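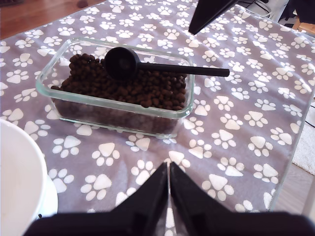
Figure 1. Kibble in the open glass container, with the measuring scoop resting on the food and a white bowl at lower left.

3.2 Dispensing station and portioning

The amount of dry food given to a companion animal is usually set in grams and served by volume. The conversion takes place at the container, and it depends on the utensil, on how full the vessel is and on how the pellets have settled. This section sets out the arrangement used for the portioning work and the terms in which the state of the food was recorded. The calculation of energy intake is dealt with separately.

All portions were taken from a clear glass container stood on a cloth with a paw-print pattern (Figure 1). Glass was preferred to the lidded tubs supplied in the earlier Kavum survey, in which the level of the food could be judged only from above. A transparent wall allows the height of the pile to be read from the side as well, and a slope in the surface is seen before the utensil is put in. The cloth was kept in place throughout. It reduced sliding of the vessel when the utensil met the wall, and it made spilled pellets easy to find, as dark food shows well on a pale printed ground.

The utensil was a black measuring scoop with a round, deep bowl and a long, straight handle. Scoops of this form are common in households and are often left in the food between meals. We kept to that habit. When the scoop is laid on the pile its handle passes over the rim, and the angle at which it comes to rest varies with the height of the food beneath the bowl. Randa Kassab, who drew up the recording sheet, entered the resting position under one of two headings, 'clear of rim' or 'on rim'. The distinction matters in use: a handle that leans on the rim can be lifted with a single upward movement, whereas one that stands clear tends to tip the bowl and shed part of its load.

The food was a brown extruded kibble, drawn from a single batch and stored under the working name Trilla. No attempt was made to level the surface between portions. In ordinary feeding the surface is seldom level – food is poured in from one side, taken out from another, and the pile is left as it falls. Levelling would have given tidier figures and a poorer account of what an owner does at the kitchen counter.

Surface form was noted under three headings: heaped, sloping or hollowed. A heaped surface rises towards one or more walls. A sloping surface runs down to a wall and may leave a band of bare glass beside it. A hollowed surface has its lowest point away from all walls. Where two headings applied, the one covering the larger area was used.

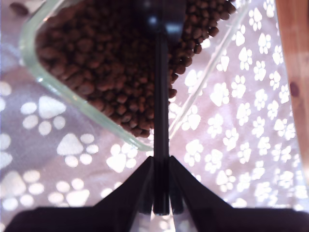
Figure 2. Head of the utensil over the pile. An empty band separates the kibble from the right wall of the container.

The band of bare glass needs further comment (Figure 2). When it is present, the scoop can be brought down between wall and food and pushed sideways into the pile, which fills the bowl from the edge. When it is absent, the scoop has to enter from above, and large pellets are liable to bridge across its mouth. Edge entry gave the fuller bowl in our early trials, but also the greater spread between portions, and the method of entry was therefore written down each time.

Corners were treated as a separate case. A round bowl cannot reach fully into a rounded corner, and pellets gather there as the vessel empties. Najwa Sabbagh proposed that the container be turned by hand before each portion so that a corner faced the operator. This was adopted for the later sessions. Turning brings the corner food within reach, although it also shakes the pile and shifts the line at which the slope meets the glass. The first portion after a turn was marked on the sheet and analysed apart from the rest.

The target portion was 80 g. The scoop was struck once against the inner wall to settle its contents and was then emptied into a bowl on the scales. Portions were not topped up or reduced to meet the target. Pellets that fell on the cloth were collected, weighed with the next spill and left out of the portion weight. Each sitting was limited to 30 portions, after which the container was refilled to the marked line and the surface form noted again. Sittings held in February used the same scoop and the same glass as those that followed.

Two limits of the arrangement should be stated. Wall thickness affects how well the level can be read, and readings taken through the thicker parts of the glass were less consistent than those taken from above – the latter were used wherever the two disagreed. Pellet shape was also not controlled within the batch. Broken pieces and dust collect towards the base of any container that is refilled without being emptied, and the last portions of a filling may weigh more for the same volume. The correction applied to these portions is given in Section 3.4.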